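Besuch bei Brandine: ein Tag der offenen Tür zwischen Sägespänen und Mandelkuchen

Also, ich war endlich da! Seit März liegt mir Mafalda Moreira in den Ohren, dass ich mir die Tischlerei Brandine ansehen muss, und am 15.09.2023 hatten sie nun Tag der offenen Tür. Der Bus hält 200 Meter vor dem Tor (bergauf, wohlgemerkt), und schon auf halber Strecke riecht man das Harz. Ich liebe das ja.

Begrüßt hat uns Ermelinda Bastos, und sie ist gleich mit uns ins Holzlager marschiert. Da stehen die Stapel bis unters Dach, Eiche, Esche, Kirsche, ganz viel Kiefer, und dazwischen kleine Leisten, damit Luft durchkommt. Ich hatte keine Ahnung, wie lange so eine Eichenbohle liegen muss! Jahre! Eine Frau neben mir wollte wissen, ob man das nicht einfach in der Trockenkammer abkürzen kann. Kann man, sagte Ermelinda, aber wer es zu eilig hat, bekommt Risse, und dann hat sie uns so ein Brett in die Hand gedrückt. Sah aus wie ein ausgetrocknetes Flussbett.

Danach Hobelraum, Ohrenschützer auf, großes Getöse. Valter Henriques hat eine völlig graue, verzogene Bohle durchgeschoben und auf der anderen Seite kam etwas heraus, das ich sofort als Esstisch mitgenommen hätte. Apropos: Das Modell Skerkari, zwei Meter lang, geölt, kostet 708 Euro ohne Bänke. Ich bin dreimal drumherum gelaufen und habe dann tapfer nur ein Frühstücksbrett gekauft.

Am schönsten fand ich die Ecke mit den Oberflächen. Man durfte selbst schleifen und ölen, und ich habe mich natürlich prompt bekleckert (die Jeans ist hin, egal). Gewachst, geseift, geölt, lackiert, alles zum Anfassen, und mit geschlossenen Augen lag ich fast immer daneben. Mein Favorit bleibt geseift, auch wenn man da mit Rotwein wohl besser aufpasst.

Zum Schluss gab es im Hof Mandelkuchen von der Bäckerei Simões, und der war leider um halb vier schon weg. Zwei Stücke hatte ich da aber schon!

Helles Holz, wohin man schaut:
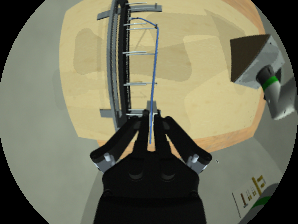
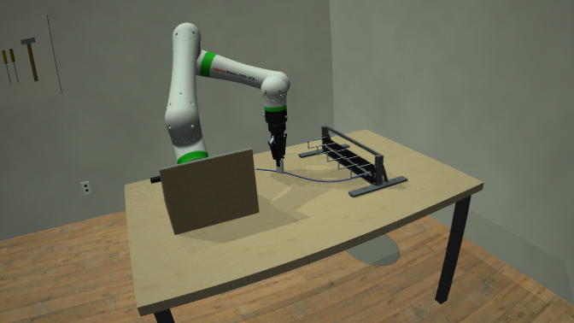 Zinash Teshome schreibt dazu, dass sie ihren geseiften Tisch seit Jahren hat und Rotwein halb so wild sei, wenn man gleich mit Seifenlauge drübergeht und immer die ganze Platte wischt, sonst bleibt ein Rand. Schlimmer seien nasse Blumentöpfe. Und ob es im Hof noch die kleinen Hocker aus Resten gab, wollte sie wissen, davon hätte sie gern einen zweiten.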